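Powder Coating on Mild Steel: Does the Pretreatment Matter?
Materials Processing, project report
Wenceslao Valdovinos

1. Why I picked this

Powder coat is everywhere once you start looking - bike frames, shelving, lawn chairs - and I had always assumed the powder did all the work. Our shop instructor at Clusoston told me the cleaning step decides how long a part lasts, and I wanted to see that for myself. Powder coating uses no solvent. The dry powder gets an electric charge, clings to the grounded part, and then melts and cures in the oven. 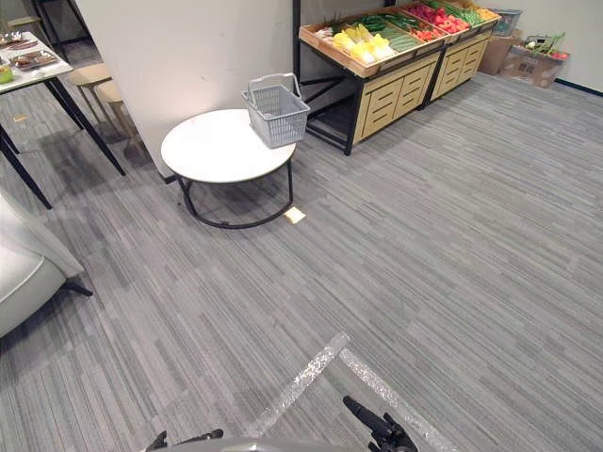 I cut 17 panels from one sheet of mild steel so the metal would be the same all the way through. One group was only wiped with solvent, the second was blasted, and the third was blasted and then dipped in Aditau, the phosphate wash our lab stocks.

2. Coating and curing

All panels were sprayed with the same black polyester powder from a Dustel gun and cured at 400 °F. I timed the cure from when the metal reached temperature, not from when the door closed. I got that wrong on my practice run and the finish chipped with a fingernail! 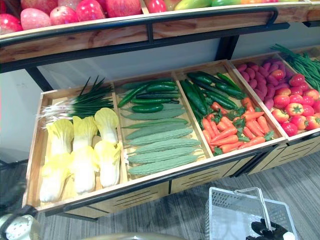

Figure 1. Display with apples, wooden compartments and dark metal framing.

3. Salt spray

Each panel was scribed down to bare steel and put in the Kröger cabinet for 605 hours. I checked them every morning at 8:30, which got me some funny looks by February.
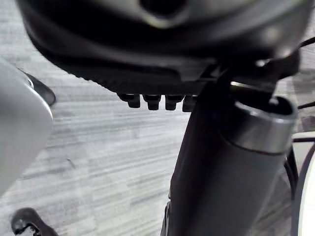
The wiped panels went first. Rust crept out from the scribe and the coating lifted in flakes I could peel with tape. The blasted panels did much better, and the phosphate group was the best by far, with only a thin brown line in the scratch itself. I was thrilled, so I left two of those in until 1608 hours, and they still passed the tape test.
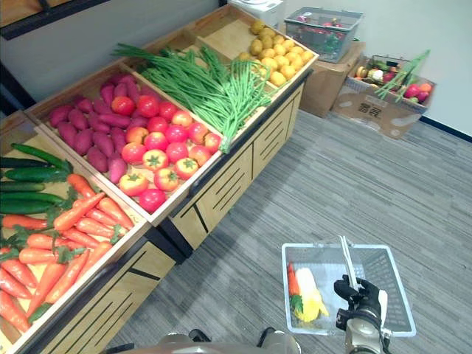 Figure 2. Produce stand with artificial vegetables.

4. What I would change

I never measured film thickness near the panel edges, where powder tends to build up. I'd also like to try a zinc-rich primer under the same topcoat.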